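Home | Reviews | Storage | Workshop | Archive | Contact

We use cookies to remember your settings. Accept | Manage

Femik Glass-Top Storage Box: Four Months of Use
Posted in October by the Dorlow bench desk

Small glazed boxes are sold for tea, watches, fishing flies, and mineral samples, and most of them share the same construction. A shallow wooden body carries a hinged frame, and the frame carries a single sheet of glass. Differences in price come down to the joints, the hinges, and how the glass is held. I bought two of the Femik boxes in the spring to hold drill bits and small cutters. One has been on the bench since then and the other in a drawer in an unheated room.

Specification first. The walls are solid wood under a satin clear coat. The bottom panel is thin and sits in a groove on all four sides without glue, so it can move with the seasons. Femik lists the glass as 2 mm float. Inside there are no dividers. A divider set is sold separately and I did not order it, having cut my own from scrap.

Body joints are plain rabbets, glued and pinned. That is adequate for a box this size and about what the price allows. On the bench box all the corners closed fully. On the drawer box one rear corner showed a hairline gap on arrival, which I filled with thin glue and clamped overnight. It has not reopened.

The lid is the better piece of work. A glazed frame has little material to resist racking, and a cheap one will usually show it at the miters first. I checked both lids on a flat plate when they arrived and again in October. Neither rocked on either occasion. The miters are still tight enough that a fingernail passes over them without catching.

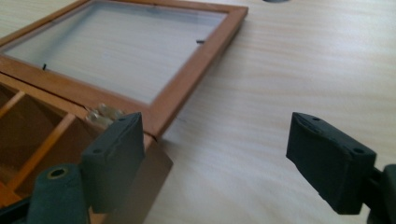 Lid opened flat. The glass is one pane, with mitered corners on the frame.

Hinges are small pressed butts, let into the back edge. They have no stop, so the lid drops all the way back unless a chain or stay is fitted. On a wide bench this is harmless. On a shelf with a wall behind it, the lid will stand against the wall and fall shut when bumped. A stay from Fakir costs little and screws into the side wall, but the wall is thin and the supplied screws are too long. Use shorter ones and drill pilot holes.

Hinge play was slight when new. After a season of daily opening there is a little more side movement on the bench box, enough to see but not enough to make the lid miss the catch. The screws had backed out a quarter turn. I tightened them and have had no further trouble.

The glass is held by a rebate and small black retaining clips. I prefer this to silicone. The pane can be replaced with a small chisel and some patience. Mine had a faint rattle when the lid was tapped, cured with a strip of paper behind one clip. Edges of the pane are seamed, so there is no cutting hazard during the job.

Dust sealing is poor. The lid meets the body on a plain flat edge with no lip. Steel tools stored without oil in the unheated room picked up light rust, and the box did nothing to slow it. Anyone storing instruments or paper should add a felt strip, and accept that the catch will then need to be moved up slightly.

The finish marks easily. Cutting oil left on it for a day produced a dull patch that wax only partly hid. Mineral spirits had no effect on the coat. Alcohol softened it, so keep shellac and marking fluid away.

For comparison I borrowed the Pleltard box, which sells for $44 and is of similar size. The Pleltard has box-jointed corners and a lipped lid that seals far better. Its lid panel is acrylic, and that scratches. It also bows in warm weather, which strains the catch. The Femik costs less, looks through more clearly, and can be repaired with ordinary tools.

Good: flat lid, replaceable glass, sound miters.
Bad: no lid stop, weak dust seal, soft finish.

I would buy the Femik again for use on a bench or desk where the contents need to be seen. For a damp garage I would pay for the Pleltard and put up with the acrylic.

Rating: 4 out of 5

Previous review | Next review | Back to Storage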